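The Minley Gauge

The gauge at Minley had recorded the level of the river every 15 minutes until the station closed. Janaína Godoy was assigned to reconcile its readings with those of the upstream gauge at Vieira. The contract specified a tolerance of 5 millimeters. It did not specify what to do if the two stations disagreed about the direction of flow.

She found the first discrepancy in record 2284. Vieira showed a flood peak passing at 03:15. Minley, downstream, showed the same peak at 02:30. She checked the clock corrections. Both had been applied. She checked the units, the datum and the sign of the offset, and then she checked them again in a different order.

There were 79 such events in the file. In each, the water reached Minley first.

She wrote to Civomar, the contractor that had maintained both stations. The reply came from the records office and was four lines long. The Minley logger had been serviced in July, and no fault had been noted. The original data had been kept on an office computer, and the computer had been retired.

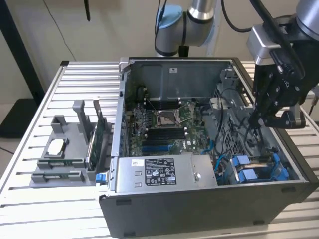 Dell desktop tower, side panel removed.

Godoy requested the disk anyway. It arrived in a padded box with an inventory slip and no letter. The readings on it matched her file to the last digit, including the errors she had already corrected.

The last event was dated May 2021. Vieira had recorded nothing for it. Minley had recorded a rise of more than 400 millimeters, a short plateau, and a fall — the ordinary shape of a flood, with no flood above it to account for the water.

She drafted a note recommending that the Minley series be shifted by 45 minutes and the final event excluded. The shift brought 78 peaks into agreement. She attached the plot, entered her hours and sent the note to Muvano for signature.

Then she opened the live feed from Vieira. The level was steady. She left it open while she ate, and at 02:30 she was still at the desk, watching the line.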